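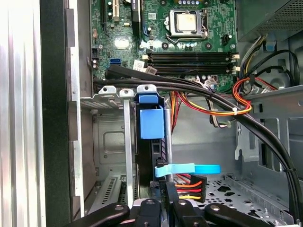

Sunday well spent at Pirkenthorpe, looking after the gripper on our PC strip-down cell! It had done 246 drive pulls since October and the fingers had started to feel a bit sloppy, so I went over every hex screw on the linkages (my favourite job).

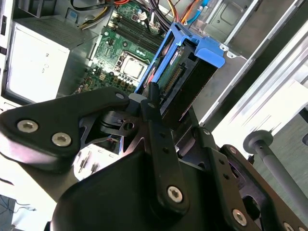

Four had worked a little slack. I nipped them up, wiped the pivots and set the closing force back to 40, and now it shuts with a lovely even click. Next up, the wrist cable!

Print this post
E-mail this post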